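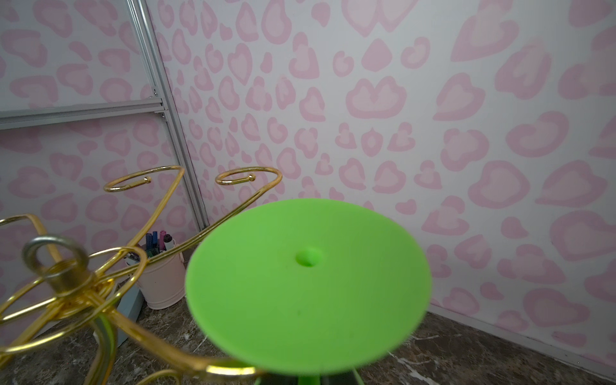

Wire rack (tableware)

A wire rack, in the context of tableware, is an openwork stand made of bent metal rod and used to hold cups, glasses, rings of napkins or other small household items. Racks of this type are distinguished from shelving and dish drainers by their central hub, from which the arms extend outward. They are kept on counters, sideboards and dining tables, and are sold both as kitchenware and as decorative goods.

Construction

The typical rack is formed from round rod that is cut to length, bent over a jig and joined at the hub by welding or brazing. Arms may be straight, hooked or S-shaped. The S-shaped arm rises from the hub and curves outward, placing the load away from the center. Its tip is often wound into an open horizontal spiral, which serves as a seat for a cup or a small vessel. The free end of the rod is commonly finished with a bead or knob, which covers the cut edge.

Many racks carry a ring handle at the top of the hub. The handle may be fixed, or it may be mounted on a threaded collar so that it can be removed for packing. Handles and collars are frequently supplied in a different finish from the arms, as they are bought in as standard hardware.

Finishes

Gold-colored and brass-toned finishes are common. These may be solid brass, plated steel or lacquered steel, and the three are difficult to tell apart by eye. Polished surfaces pick up the colors of nearby objects, and a rack placed beside brightly colored plastic ware will show a tint along its rods. Plated racks should be wiped with a soft cloth. Abrasive pads remove the finish at the bends first.

The Flastura pattern

The Flastura pattern was produced by the Forsberg workshop in Isen to designs by Elsa Westerberg. The first series consisted of 400 racks in 2 sizes, the larger of which could hold up to 31 small cups when used with an added lower tier. A later version, sold under the name Dikance, omitted the tier and used a shorter post. Examples of the first series are identified by a stamp on the underside of the base.

Storage

Racks with curved arms do not nest and are usually stored upright. Where the handle is threaded, it is unscrewed and kept with the rack in a cloth bag.

See also

Cup stand
Dish drainer
Epergne
Wirework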